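Puvska Bench Robotics Board
Workshop > Cells, enclosures and upkeep
Thread started by plelow_pete_no_more, January 9, 2022

We use cookies to keep you logged in and to remember which threads you have read. Carry on browsing if you're happy with that.

plelow_pete_no_more
Evening all, and a happy new year to those I haven't caught up with. I'm after a bit of advice on looking after a two-arm cell, and I'm afraid it's a long one, so do put the kettle on.

The cell is a box in aluminium extrusion, papered on three sides, with a white floor and both arms bolted to the rail along the front. We built it in November at the Plelow workshop and it has done 912 runs. The arms are behaving beautifully. My trouble is the floor. It marks, and the marks gather towards the back where it's hardest to get a cloth in, and the slot in the bottom extrusion collects every bit of muck going. I've been wiping it down every 40 runs or so I tell myself, but you know how that goes when things are working.

Both views, one of the whole cell and one from the wrist camera down in a back corner: 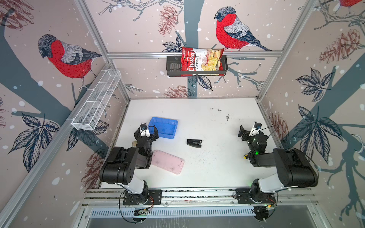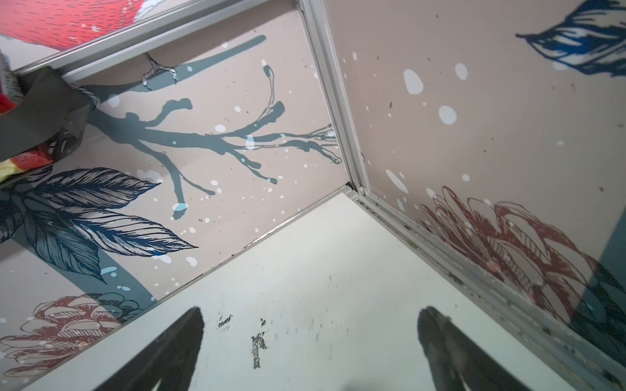 What I'd like to know is whether I should be taking the arms off the rail to do it properly, or whether I can get away with parking them and leaning in. I'm also in two minds about putting a sacrificial sheet over the floor — it would be lovely to peel it off and start fresh, but I worry about the edges lifting and a finger catching underneath.

hourani_bench
Lovely to see bullfinches in a cell, they've cheered me up no end! Please don't take the arms off. Every time you unbolt a base you're letting yourself in for an afternoon of checking it went back where it was, and you've got two of them. Park them, power down, wait until they've settled, and then work from the back corners towards you with a barely damp cloth. For the extrusion slot I use an old paintbrush with the bristles cut short, and then the vacuum with the thin nozzle. Do the slot first or you'll only brush it all back over your clean floor (ask me how I know).

grommet40
I'll disagree with hourani_bench a little, if I may. If the marks are black and smeary, I'd want to find out where they come from before cleaning anything. On ours it was the fingertips. We had them coming down a hair too low and they were leaving a bit of themselves behind with every pick. Raise the lowest point of the approach slightly, give one patch a good clean, and see if it stays clean over the next 18 runs. If it does, you've saved yourself a great deal of scrubbing.

hourani_bench
Fair point, and I should have said it. Check the tips by all means. I still think the dust in the slot is a separate matter, that's just what slots do.

donilton_dave
Another vote against the sheet. We tried one at Donilton and it bubbled within 5 days, right where we did most of our picking, and then the height was wrong in that spot and nowhere else, which is a miserable thing to chase. If you must have one, run it under the extrusion so there's no loose edge, but that means loosening the frame and you're back to a big job.

While you're in there, have a look at how the cables run under the rail. I know it isn't what you asked! I like mine tied back so there's slack at each base but nothing that can be snagged by a sleeve. Cleaning is when I've done most of my damage, leaning over the front with a cloth in one hand and not looking at my elbow.

grommet40
Seconded on the elbows. I take everything off the floor and out of the baskets first as well, trays and all, and wash the trays in the sink while I'm at it. Grubby trays will put the dirt straight back down.

plelow_pete_no_more
You're all very kind, thank you. Right, so the arms stay put, and I shall look at the fingertips tonight with a torch before I touch a cloth. I did lower the approach a touch before Christmas to help with the flatter things, so grommet40 may well have caught me out there. No sheet, then, donilton_dave — I can't say I fancied loosening that frame.

One more, if anyone's still about: does anybody wipe down the wallpaper? Ours is only paper and I don't want to take the birds off it.

hourani_bench
Dry soft brush, top to bottom, and leave the wet cloth for the floor. Try it low down in a corner first. If the print starts to come away, stop and live with the dust.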